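제목: Re: [살림목록] 주전자 물때와 유리컵 얼룩

25/07/2018 | 글쓴이: 윗골목집
인쇄 | 이메일로 보내기

Brisa Tlapale 님이 쓰신 글:
> 안녕하세요. 멘도사(Mendoza) 쪽으로 이사 온 뒤로 주전자 바닥에
> 하얀 막이 자꾸 생깁니다. 전에 살던 데서는 한 번도 못 본 것이라
> 처음에는 주전자 코팅이 벗겨지는 줄 알고 버릴 뻔했습니다.
> 주전자는 Pretano에서 나온 스테인리스 전기주전자이고 5월에 샀습니다.
> 식초를 넣고 끓여 봤는데 하얀 건 좀 줄었지만 며칠 동안 차에서
> 식초 냄새가 났습니다. 유리컵도 씻어서 말리면 뿌옇게 됩니다.
> 식초 말고 다른 방법이 있는지, 그리고 Cunton에서 파는 거름망 달린
> 물병을 쓰면 안 생기는지 아시는 분 계신가요?
> 컵은 어떻게 말리시는지도 궁금합니다.

답이 늦었습니다. 앞에서 다른 분들이 짧게 써 주신 내용과 겹치는 부분이 있을 텐데, 제가 집에서 하는 대로 순서를 적어 보겠습니다.

먼저 하얀 막은 물에 녹아 있던 칼슘과 마그네슘이 끓으면서 가라앉은 것입니다. 주전자가 상한 것이 아니고 마셔서 탈이 나는 것도 아닙니다. 다만 두꺼워지면 물 끓는 시간이 길어지고, 조각이 떨어져 나와 찻잔에 떠다닙니다. 저희 동네 물은 센 편이라 매일 끓이면 얼마 안 가서 바닥이 희끗희끗해집니다. 같은 멘도사라도 아랫동네는 덜하다고 들었습니다. 물을 받아 오는 곳이 다르다는데 확인해 본 적은 없습니다.

식초로도 빠집니다. 냄새가 오래가는 이유는 대개 끓였기 때문입니다. 식초를 넣고 팔팔 끓이면 김이 뚜껑 안쪽과 주둥이 쪽까지 올라가고, 뚜껑 고무에 밴 냄새는 쉽게 안 없어집니다. 그래서 저는 주전자에는 구연산을 씁니다. 가루로 된 것을 Pesell에서 한 봉지 2,000원에 사 오는데, 주전자에만 쓰면 꽤 오래갑니다. 제빵 재료 파는 칸에 있을 때도 있고 청소용품 칸에 있을 때도 있습니다. 음식에 쓸 수 있다고 표시된 것을 고르시면 됩니다.

제가 하는 방법은 이렇습니다. 주전자에 물을 막이 잠길 만큼 붓고 끓인 다음 전원을 뽑습니다. 끓는 기운이 가라앉으면 구연산을 큰 숟가락으로 수북이 한 번 넣습니다. 바로 넣으면 거품이 확 올라와서 넘칠 수 있으니 조금씩 나눠 넣으세요. 뚜껑을 열어 둔 채 30분쯤 둡니다. 중간에 나무 젓가락으로 바닥을 살짝 저어 보면 막이 풀리는 것이 느껴집니다. 따라 버리고 맹물로 여러 번 헹군 뒤, 새 물을 한 번 끓여서 그것도 버립니다. 그래도 남은 자국이 있으면 같은 일을 한 번 더 합니다. 쇠수세미로 문지르는 것은 권하지 않습니다. 긁힌 자리에 다음번 막이 더 잘 붙는 것 같습니다.

주둥이 안쪽에 망이 달려 있으면 그것도 빼서 같은 물에 담가 두세요. 조각이 제일 많이 걸려 있는 데가 거기입니다. 제 것은 손톱으로 밀면 빠지는데 Pretano 것은 어떻게 생겼는지 모르겠습니다. 설명서에 빼지 말라고 되어 있으면 그대로 두고 헹굴 때 물을 주둥이 쪽으로 흘려보내시면 됩니다.

그리고 식초와 구연산은 둘 다 산이라 락스와 섞으면 안 됩니다. 같은 날 싱크대를 락스로 닦을 생각이시면 주전자 일을 다 끝내고 충분히 헹군 다음에 하시거나, 아예 다른 날로 미루세요. 대리석 상판에 흘리는 것도 조심하셔야 합니다. 저희 어머니 댁 상판에 제가 동그란 자국을 하나 남겼는데 갈아 내지 않는 한 안 없어진다고 합니다.

다음은 유리컵입니다. 뿌연 것이 두 종류가 있습니다. 하나는 주전자와 같은 물때이고, 하나는 유리 겉면이 세제와 열에 깎인 것입니다. 구별하려면 컵 한쪽에 식초를 묻혀 잠깐 두었다가 헹궈 보세요. 그 자리만 맑아지면 물때이고, 그대로면 깎인 것이라 되돌릴 방법이 없습니다. 손으로만 씻는 컵이라면 거의 물때라고 보셔도 됩니다.

말리는 방법을 물어보셨는데, 컵 바닥에 물이 고이지 않게 하는 것이 제일 중요합니다. 행주를 깔고 컵을 엎어 놓으면 입구가 막혀서 안쪽에 김이 서리고, 그 물이 천천히 마르면서 테두리에 하얀 줄이 생깁니다. 철사로 된 건조대는 밑으로 공기가 통해서 그 점은 낫습니다. 대신 철사가 만나는 자리에 물방울이 맺혀 있다가 마르기 때문에, 건조대에도 물때가 낍니다. 특히 검은색은 하얀 자국이 금방 눈에 띕니다.

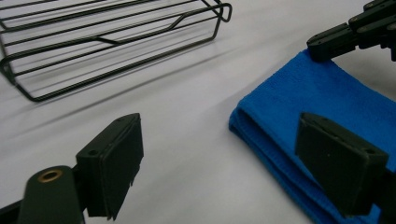
건조대에 낀 물때는 컵보다 지우기가 귀찮습니다. 저는 주전자에서 따라 낸 구연산 물을 버리지 않고 대야에 받아서 거기에 행주를 적셔 철사를 한 줄씩 훑습니다. 담가 놓지는 않습니다. 코팅이 벗겨진 데가 있으면 산이 들어가서 녹이 빨리 생깁니다. 훑고 나서 바로 맹물로 헹구고 마른 천으로 닦습니다. 이미 녹이 올라온 건조대는 저도 해결을 못 했고, 그냥 화분 받침으로 쓰고 있습니다.

컵은 건조대에 오래 두지 말고 물이 대강 빠졌을 때 마른 천으로 닦는 쪽이 확실합니다. 물이 마르기 전에 닦으면 자국이 될 것이 천으로 다 옮겨 갑니다. 다 마른 뒤에는 아무리 문질러도 잘 안 지워지고 컵만 깨기 쉽습니다. 헹굼 물이 따뜻하면 물이 빨리 빠지는 것 같은데, 이것은 제 느낌입니다.

천은 면으로 된 것과 극세사로 된 것을 다 써 봤습니다. 면은 새것일 때 보풀이 묻고 여러 번 빨아야 쓸 만해집니다. 극세사는 처음부터 물을 잘 먹는데, 섬유유연제를 넣고 빨면 그다음부터 물을 밀어내기만 합니다. 빨래할 때 유연제만 빼시고 수건과 따로 돌리세요. 수건 보풀이 다 달라붙습니다. 말릴 때는 널어서 말리고 다림질은 하지 않습니다. 기름 묻은 프라이팬을 닦은 천은 아무리 빨아도 유리에 줄이 남으니 유리용은 색을 달리해서 따로 두는 것이 편합니다. 저희 집은 식구들이 자꾸 섞어 써서 유리용은 아예 다른 서랍에 넣어 둡니다.

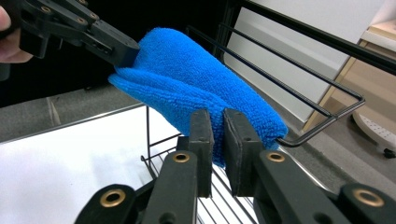

거름망 달린 물병을 쓰면 물때가 안 생기나요?

줄어들기는 하지만 아주 없어지지는 않습니다. 물을 무르게 해 주는 알갱이가 들어 있는 필터라야 효과가 있고, 냄새만 잡는 숯 필터는 물때와는 거의 상관이 없습니다. Cunton에서 파는 것은 제가 써 보지 않아서 어느 쪽인지 모르니, 사시기 전에 포장에서 경도나 석회라는 말이 있는지 보세요. 알갱이가 든 것도 시간이 지나면 힘이 떨어지고, 물이 센 동네에서는 적힌 기간보다 빨리 갈아야 합니다. 필터 값을 생각하면 물때만 때문에 사기는 아깝고, 차 맛이 달라지는 것까지 보고 결정하시는 것이 좋겠습니다.

저는 2리터짜리 물병을 한동안 쓰다가 그만두었습니다. 냉장고 문에 안 들어가서 조리대에 두었더니 여름에 안쪽이 미끈거렸습니다. 냉장고에 넣을 자리가 있는 분이라면 괜찮을 것입니다.

물때를 늦추는 데는 주전자에 물을 남겨 두지 않는 것이 돈이 안 듭니다. 저녁에 마지막으로 쓰고 나서 남은 물을 화분 물통에 따라 두고 뚜껑을 열어 놓습니다. 필요한 만큼만 끓이는 것도 같은 이유로 도움이 됩니다. 끓였던 물을 또 끓이고 또 끓이는 집이 막이 제일 빨리 두꺼워집니다. 저희 시누이 집 주전자가 그랬는데, 구연산을 세 번 부어서야 바닥이 보였습니다.

샤워기 구멍이 막히는 것도 같은 원인입니다. 비닐봉지에 구연산 물을 담아 샤워기 머리에 씌우고 고무줄로 묶어 두었다가, 풀어서 헌 칫솔로 문지르면 됩니다. 도금이 된 것은 오래 두지 마세요. 색이 변한 것을 본 적이 있습니다.

세탁기에 대해서는 지난번 글타래에서 의견이 갈렸는데, 저는 설명서에 나온 대로만 하고 있어서 보탤 말이 없습니다. 커피 기계는 안에 어떤 금속이 들어 있는지에 따라 쓰면 안 되는 산이 있다고 하니 만든 회사에 물어보시는 게 맞습니다.

Brisa 님, 해 보시고 Pretano 주전자 주둥이 망이 빠지는지 알려 주세요. 제 것이 오래돼서 바꾸려고 하는데 망이 안 빠지는 것은 사고 싶지 않습니다. 구연산은 저희 집에 뜯지 않은 봉지가 하나 있으니 가까이 사시면 가져가셔도 됩니다. 언덕길 19번지이고 저녁에는 대개 집에 있습니다.

윗골목집 드림

인쇄 | 이메일로 보내기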